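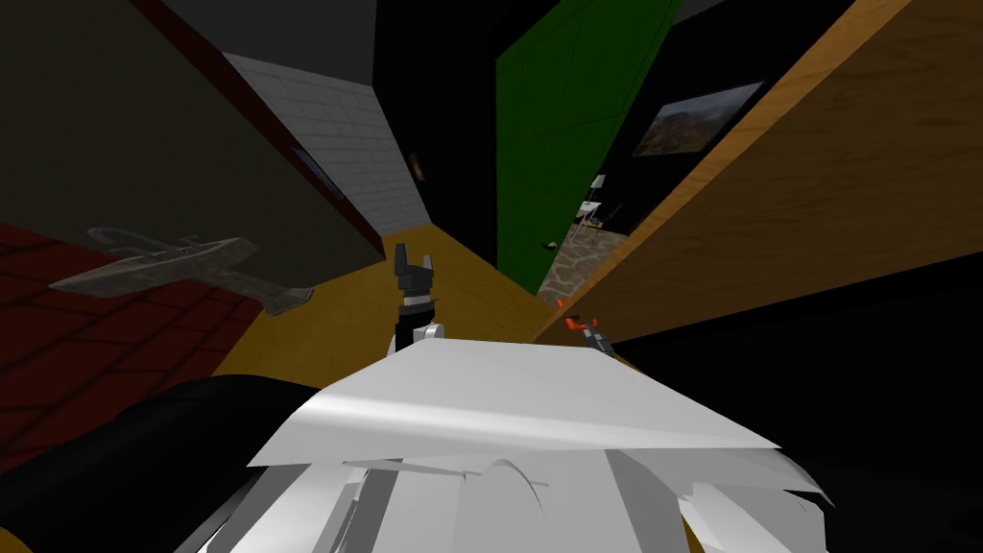
Geschrieben von der Werkstattküche Dulville | 3. Oktober 2022

Startseite Küche Werkstatt Ausflüge
Suchbegriff eingeben

Ich war beim Vorführtag in Trodport, zwei Roboterarme in einer simulierten Wohnung, und hab glatt was für daheim mitgenommen! Erst Platz schaffen, dann greifen. Wer schwere Töpfe umräumt, stellt vorher die Ablage frei (mach ich jetzt immer) und fasst mit beiden Händen an.

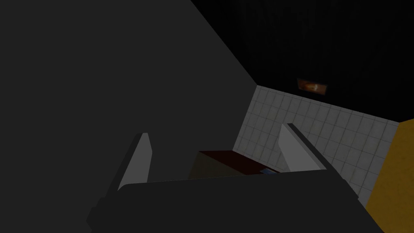 Gilbert schrieb mir dazu, bei glatten Deckeln helfe ihm ein Gummiring mehr als jede Technik.

Zuletzt erschienen
Schubladen, die klemmen
Fugen putzen in 7 Schritten
Backbleche lagern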